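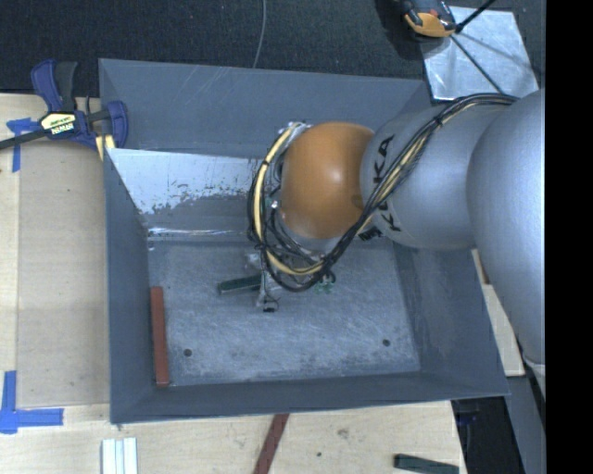 A gray bin on a pale wooden tabletop.

The town that repairs its own coats

By Szu-yu Siu

In Porach the winter begins in November, and by then every coat in town should be ready. My neighbor brings hers to Brarska, a repair shop behind the old bus station, and she waits in line with people who carry theirs over the arm like a sleeping child.

Brarska opened with two sewing machines and one table. Last year it repaired 2,466 pieces of clothing, most of them coats, and the waiting list was 60 names long when I visited. A new zipper costs less than lunch. A lining takes longer, and the customer must choose the fabric alone, which some people find very difficult. One man came back three times before he decided for the green.

I grew up in a house where my mother turned the collars of my father's shirts, so I did not expect to learn much. But I had never seen a sleeve taken apart completely. Inside there is a strip of cloth that holds the shoulder, and when it gets weak the whole coat looks tired – even when the wool is still good. The repair takes 90 minutes if the old stitches come out easily.

Not everybody is happy. Prornero, the clothing store on the main street, sells fewer winter coats than before, and its manager told me that he now gives more space to shoes. He also admitted that his own jacket was at Brarska that week, for the pockets.

The shop gives a paper ticket for each piece. Mine was number 571, for a brown coat that I bought in my student years and almost gave away two times. They asked if I wanted the new buttons to match the old ones. I said no, and I chose dark blue. The coat will be ready on the next market day, after four o'clock.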